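2018-09-28
Notebook, bench 2 – Haruna Maruyama

Desk lamp day again. I've put off writing up the blue one for far too long, mostly because I kept thinking I'd finish it in an afternoon and then I'd have nothing to apologise for. So this is a catch-up entry, and it's going to wander a bit.

Where we'd got to: Gilberto has the list of lamps for the Volstead reading room and wants one shape picked, so that people stop bringing in whatever they had at home. My job is the lamps themselves: how they stand, how they feel to move about, whether you'd want to sit next to one all day. He's doing the money and the wiring rules and I'm very happy to leave him to it.

The first batch back in July was a bit of a muddle. I had the Drilenen lamp down twice under two different names (my handwriting, my fault), and half the notes were on the back of a delivery slip that I then used as a coaster. I've copied out what I could read. Anything with a brown ring on it should be taken with caution, Gilberto!

Bench notes

1. Cleared the white table completely and wiped it down twice. It had a sticky patch from the label sheets and I don't want anything standing crooked on a lump of old glue. I do like this table for lamps. It's plain and matte, so a shiny finish shows up properly against it and you can see every fingerprint you've left.

2. Blue lamp, upright on the table. Very glossy, a good bright medium blue, and the highlights on it are quite strong. I'd been calling it navy in the list, which is plainly wrong, so I've crossed that out. The base is round and the lamp is a simple thing altogether, which I've come round to. Gilberto thinks it looks like something from a child's bedroom. I think the reading room could do with that.
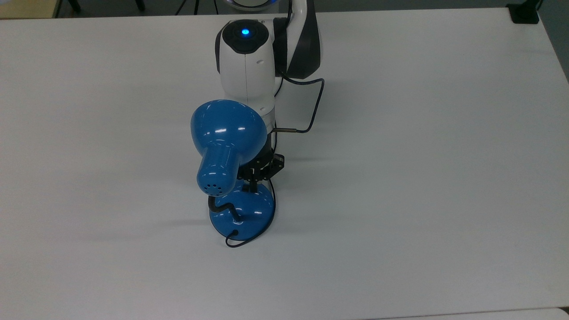

3. Tipping. Pushed it with one finger from each side, low down first and then up by the shade. Low down it just slides. Up by the shade it leans, thinks about it and comes back, unless you're rude to it, and then it goes over. The Kadrić lamp was far worse in July, it went over if you turned a page too near it. I want to do this again on the oak desk from the store, as the white table may be flattering it.

4. Cleaning. Gloss is a nuisance for marks but lovely to wipe, one pass with the dry cloth and it's done. The crease where the stem meets the base will collect fluff, I'd bet my lunch on it. Cotton bud job, once a month or whenever somebody complains.

5. Weight. Put it on the parcel scales and got 1277 grams. Wrote it down, took it off, put it back, got the same, was pleased. The Wulstead one came to 2570 on the same scales, and that does feel like lifting a doorstop. If people are going to carry these from desk to desk I know which I'd choose by teatime.

6. Reach. Didn't get to this. I want to sit with a proper big atlas open and see whether the light gets to the far page, and the only big atlas we've got is holding the back window open.

Things to sort out

The parts order is number 3849, for when someone rings and asks me and I go blank like last time. It's spare bulbs and a bag of felt pads. The pads are for under the bases, and they came up a bit small for the Wulstead, so that one may need two sizes.

Gilberto, could you look at your total again? You've got 82 desks on one sheet and I'm sure the plan you showed me had a whole extra row by the radiators. I don't mind which is right but I'd like to know before I put my name to anything.

Also, the shelf over the sink is full of lamp boxes and I can't reach the tea. I've moved the Kadrić box to the floor by the door, so please don't fall over it.

Leaning towards the blue one at the moment, but I'm keeping the Drilenen in until it's had the same finger test (only once in the list this time, I've checked). Next job is the oak desk, then the atlas if I can find something else to prop the window with. A brick would do. There used to be one under bench 4.

Added later: found the brick. It's under bench 3.

Questions about this notebook: ask Haruna or Gilberto at bench 2 | © 2018 the workshop | Back to top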